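How to record pick-and-place examples with soft packages

Melico guide for new operators, part two

In part one you learned to start the arm and to drive it by hand. In this part we collect examples for the grasp model. The task is small: a few things from a snack shop stand on a table, and the arm picks one bag and puts it down again. A learning system needs many such examples, and they must be clean, so please read the whole page before your first session. 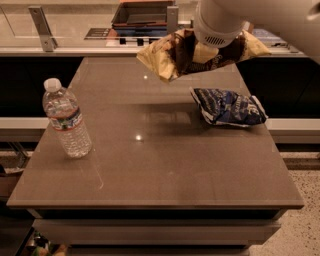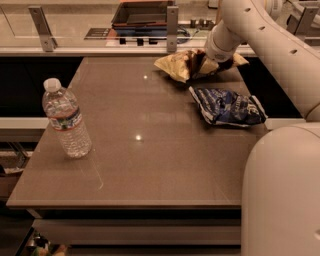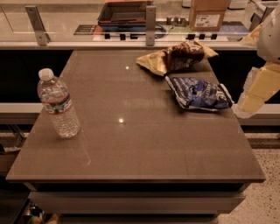 The table is set with a water bottle, a yellow snack bag and a blue one.

What you need

A table that does not move when somebody leans on it. The color of the top is not important, but write it in the session notes, also if it is glossy. At our Ellonau site the tables are matte, and a model trained only there was confused by reflections later.

Two soft packages with different colors. They should be closed and full of air as in the shop. A bag that has lost its air behaves like a different object and needs its own name in the object list.

One object that stands upright and is not part of the task. We call it the bystander. A bottle of water is good for this.

The Antoniuk recorder, already connected and with free disk space for the whole session. A block of 30 examples is the usual unit of work.

Step 1. Set the table

Put the bystander on one side and the two bags on the other side. The bags may be close together or even touch. This is wanted, because in a real shop the things are never neatly separated. Do not make the bags flat or pretty before you start.

Leave free space on the table for putting the bag down. Before every block, look through the head camera view and check that all objects are inside it. If you can see one only in the wrist view, move it.

Step 2. Write the instruction

Type the instruction before you move the arm. Use one short sentence with the color and the object, for example "pick up the yellow bag". Do not write "the left bag" or "the bag behind". After the first example the bags may have changed their places, and then the sentence is wrong for the rest of the block.

Step 3. Record the pick

Press start and wait one second with the arm still. Then move above the bag, go down slowly and stop when the gripper touches the foil. Close it near the middle of the bag. When you hold only a corner, the bag turns in the air and the model learns a grasp which works on some days and fails on others.

Lift the bag straight up until it is free from the table and from the other bag. Hold it there for a moment. We use this still moment to mark the end of the pick phase, and if you skip it the marking must be done by hand.

Step 4. Record the place

Go to the free space, lower the bag and open the gripper. Do not drop it from high up. Move the arm away to the side, so that the head camera has a clear view of the table, and press stop.

It is allowed that the bag lands crooked or on top of the other one. Leave it and start the next example from there. Each new position is useful for us.

Step 5. Mark the result

The recorder asks for one of three marks: good, failed or discard. Use "failed" when you tried correctly and the bag slipped. Please keep these, the model needs them too. Use "discard" only when something outside the task went wrong - a person walked through, the recorder stopped, or the instruction had a mistake.

How many examples

For one pair of bags we ask for 400 examples marked good. In the first collection at Clanthorpe we stopped at 167 and the model could find the yellow bag well, but it often closed the gripper too early on the blue one. More positions helped more than slower movements.

Change the bystander's place after each block. Change the operator after 4 blocks, also if you do not feel tired. Small habits of the hand are visible in the data, and we do not want all examples from the same person.

Common problems

The gripper pushes the bag away: you came down at an angle. Go up and approach vertically.

Both bags come up together: mark it as failed, separate them with your hand and continue.

The start of the recording is missing: you moved before the one second was over. Discard and repeat.

Part three explains how to check a finished block and upload it.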